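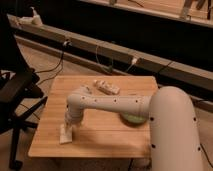 Arif Gazi asked whether the club's Perrin twin would be running again before the Hurness rally, as 86 members had put their names down to see it.

The Chair replied that the rebuilt carburettor had been fitted but the clutch cable was still on order from Skonley.

Resolved: that the engine be kept below 3000 rpm for the first 16 miles — Skaltham road only.

Ride-outs: the December date stands. Riders to meet at 2 pm with full tanks.

The minutes of the previous meeting were agreed.

Skaltham Motorcycle Club | Contact the Secretary | Back to top
2 comments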